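House rules for a small robot bench

1 Nov 2020

I have been meaning to write down the rules we use at the bench since September, when Umesh Sandhu joined and asked me where they were. They were in my head, on two sticky notes and in a long email thread. He was polite about it. He also ran the arm into the platform on his second day, at low speed, and the rule that would have stopped him was on the sticky note that had fallen behind the monitor.

So these are the rules, with some notes on how we came to have them. They cover one small arm doing tabletop pick and place, mostly with toy blocks. If you run a full-size industrial cell, you have real standards to follow and you should go read those. We have read them too. A lot of what is in them applies to a bench in spirit, but they were written for bigger machines and for places with a safety officer, and someone still has to turn them into a page that a new person can read before lunch.

Ours is called the Sarneo sheet, after the project it was first written for. The project has ended and the name stuck.

Before power

Walk up to the bench and look at it. Check that the board is flat on the platform and does not rock when you press a corner. Check that no cable crosses the area the arm can reach. Check that the stop button is where your free hand will be, and press it once to make sure it latches. Then release it.

We used to have the stop button screwed to the side of the bench. It looked neat. The trouble was that left-handed people stood on the other side and had to reach across. Now it is on a cable with a heavy base and you place it where you want it. The rule is that you place it before you power up, and you say out loud where it is if there is a second person.

Loose sleeves get rolled up. Lanyards come off. Long hair gets tied back. I have nothing clever to add to that.

Speed

There are two speed settings and no others. Slow is for anything new: a new script, a new gripper, a new board, a new person, or a return from more than a week away. Normal is for work that has already run at slow without a stop.

The number we use for "already run" is 14 clean cycles in a row. I picked it because it takes long enough to get bored, and problems seem to show up at the edge of boredom. Rathore, the group down the hall, uses 18. We argued over this for longer than it deserved. Pick a number, write it down and stick to it. What you want to avoid is a person deciding each time, at the end of the day, that it has probably run enough.

Speed is set in the config file and it is checked at start. It prints on the screen in large text and you have to type it back. People complain about the typing. I complained about it myself and I wrote it. It stays.

Hands

Hands stay off the board while the arm is enabled. If a block falls over and you want to set it upright, you stop the arm first. If a block rolls, let it roll. The blocks are cheap and there is a box of spares.

This is the rule that gets broken most, and always by experienced people. New people are a bit afraid of the arm and keep back. Someone who has watched it for months knows where it will go next, and so they reach in during the gap. Most of the time they are right about where it will go. I did this myself in the spring and got a pinched finger out of it, with no real harm, and I logged it like any other event. I think logging your own mistakes does more for a rule than repeating it at a meeting.

Paused counts as enabled. We had to add that line after somebody argued the other way.

Layout

Each run starts from a written layout. That can be a sketch on paper, a list of positions or a script that prints one. It should say which shapes are out and where they go, and another person should be able to set it up without asking you.

We got lazy here for a long time. Someone would scatter the blocks, run the task and report that it worked. Then someone else would scatter them differently and it would fail, and there was no way to tell if the code had changed or the layout had. Two blocks of the same color standing close together is a harder case than the same two blocks a hand's width apart. A lone block far from the rest is a different case again, mostly for the arm's reach. You want all of those in your set and you want to know which one you are running. 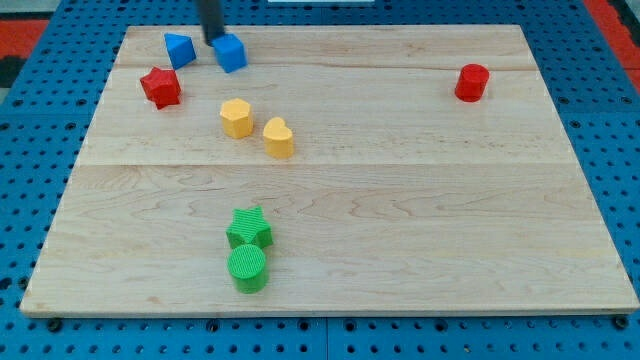 Half of our sheet used to be about the gripper, and I have cut it down a lot. What is left comes to a few lines. Approach from above unless the layout says otherwise. Come down the last stretch at slow, even when the rest of the run is at normal. Set the force limit low and raise it only when the grip slips, and write down the new value along with the old one. Do not raise it to fix a position error. If the tool is landing on the corner of a block when it should be landing in the middle, more force will hide the problem for a day and mark the blocks in the meantime.

Stars and hearts deserve their own note. A cube gives you flat sides to work with and a cylinder is at least the same from every direction. A star gives you points. We write down the heading of every star in the layout, which feels fussy until you try to repeat somebody's result.

Surface

Nothing lives on the platform except what the run needs. Screwdrivers, tape, coffee and phones go on the side table. The holes in the platform are very good at catching small screws, and a screw standing up in a hole is enough to lift a board at one corner.

Boards get wiped dry and stored flat. If you swap the board, the height changes, so you measure it again. Do not trust the number from last time, even when it is the same board. Wood moves a little with the weather. Our building has bad heating and I have seen it matter.

Every 200 cycles the fasteners get a check with a proper driver. A look does not count. I have looked at loose screws many times and seen nothing wrong with them.

Stopping

Anyone can stop the arm, at any time, for any reason, including a feeling. They do not need to explain first. The person running the task is not allowed to sigh. That last part is really written on the sheet.

After a stop, you do not press resume. You bring the arm home at slow, look at the board and start the cycle again from the top. Resume in the middle of a cycle is turned off in our config. It was the source of our one bad crash, where the arm picked up where it had left off and the block had not. The bent finger cost us most of a week waiting on the replacement.

The log

One line per session. Date, name, script version, layout name, speed, number of cycles, number of stops, and a short note. It goes in a shared text file. We tried a tool called Mallodix for this, with forms and dropdowns, and the entries got shorter and shorter until they were all blank but the required fields. The text file works better for us. People write things like "arm sounded odd on the way up, fine after restart" in it, and two weeks later that turns out to be the line you need.

Failed runs go in with the same care as good ones. If you ran 96 cycles and threw out the ones you did not like, then say how many you threw out and why. I do not think people leave these out to cheat. They leave them out because the bad ones felt like the fault of something else, like the light or a bumped table. Write that in the note and let the reader judge.

Working alone

Allowed at slow. Not allowed at normal speed. Not allowed at all with a new gripper. If you are alone in the room you tell somebody in the building that you are starting and when you expect to finish.

Umesh thinks this one is too strict for an arm this size, and he may have a point. The arm is not strong enough to do serious harm in most of the ways I can think of. My answer is that the next arm might be, and habits carry over. We agreed to leave it in and look at it again after the winter.

Remote runs are simpler. We do not do them. A camera shows you the board and does not show you the person who just walked in to borrow the tape.

Changing the rules

Anybody can propose a change. It gets written on the printed copy in pen, with initials, and we go over the pen marks at the end of the month. Whatever survives gets typed in, and the old version goes in the folder. I like having the old versions. A few of the rules we dropped had to be put back a year later, and it saved time to see how we had worded them.

The whole sheet has to fit on two sides of one page. If a new rule goes in and it runs over, something else has to be shortened or go. This has been harder to keep to than any of the others.

What I still do not have is a good rule for lighting. We run with the blinds down and the overhead lights on, and that is more of a habit than a rule. Afternoon sun throws long shadows off the blocks and the vision code does not love it. The Sakisitz notes, which a friend passed on to me, say to measure the light at the board before each session and write it in the log. I have ordered a cheap meter and will try that this month. If you already do something like it, I would like to hear what range you accept and what you do when you are outside it.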